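Reunion

Raíssa Bastos had the phone face down on the make-up counter and it was still buzzing. Every few seconds. Powder jumping in the pot.

"Leave it," said Alcides. He had the brush in one hand and her chin in the other. "Eyes up."

"How many now?"

"I'm not looking. Up."

She looked up. Ceiling tile, brown stain, same as last year. Last year she'd been on the good sofa, next to the host. This year the plan taped to the door had her on the end, by the plant, and Heloísa Leite in her seat. Four seasons of The Idalholm Set and she was by the plant.
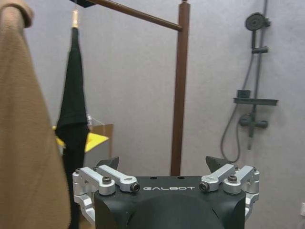
The story had gone up at 1340 words, which was long for the Mendley site, they usualy did a paragraph and a poll. A source close to Heloísa. A source who knew what was said in the car park at the Macedo launch, word for word, including the bit about the divorce. Only three people had been in that car park. Raíssa, Heloísa, and Cauã Rocha holding both their coats.

"It was Cauã," she said.

"It's never Cauã," said Alcides. "Cauã can't spell source."

"He's got a restaurant opening."

"Close your mouth, I'm doing your lip."

She closed it. Thought about Cauã with the coats. He'd been so nice about it. Drove her home, windows down, not a word. Two thousand people had commented by breakfast and he'd sent her a heart. Just a heart. What did that mean, from a man who normally sent voice notes the length of a bath?

Knock. A runner with a headset. Ninety seconds, Miss Bastos.

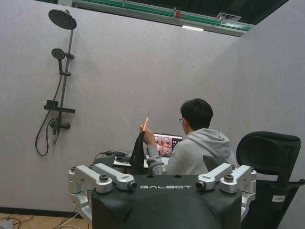 Corridor. Cables taped down, somebody's cold chips on a flight case. Her shoes were a half size out and she'd told wardrobe that, she'd told them twice. Ronaldo Falcão was coming the other way in his producer's gilet, walking fast, then seeing her and walking slower.

"You look wonderful," he said.

"Why am I by the plant?"

"It's a lovely plant."

"Ronaldo."

He checked his watch. He wasn't wearing it on that wrist. "There was a feeling," he said, "that you and Heloísa needed a bit of air between you. Given the piece."

"The piece went up this morning. That plan's got 13th October on it."

He looked at the floor. Yesterday was the 13th. She watched him work it out -- slowly, like a man feeling for a light switch -- and then he put his hand on her arm and took it off again.

"We were going to tell you after," he said.

So not Cauã. Not even Heloísa. She thought of Sukusau, the hotel in April, all of them by the pool with microphones in their swimming things, and Ronaldo going round with the drinks saying you can trust me, I'm the only one here without a storyline.

Music, through the wall. The audience being told when to clap.

She went in. Heloísa was already down, ankles crossed, white as paper under the tan. She'd been crying and they had nearly hidden it. Raíssa stopped at the good sofa. Didnt go to the plant.

"Shove up," she said.

Heloísa stared. Then moved her cushion. 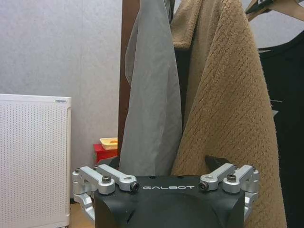

"Did you sell that story?" Raíssa said, low, hand over her mic.

"I never spoke to anyone. I thought you had."

Across the floor Ronaldo was waving at them to split up, both arms. The host had turned her cards over and was looking for the right one. Red light on.

Raíssa took her hand off the mic.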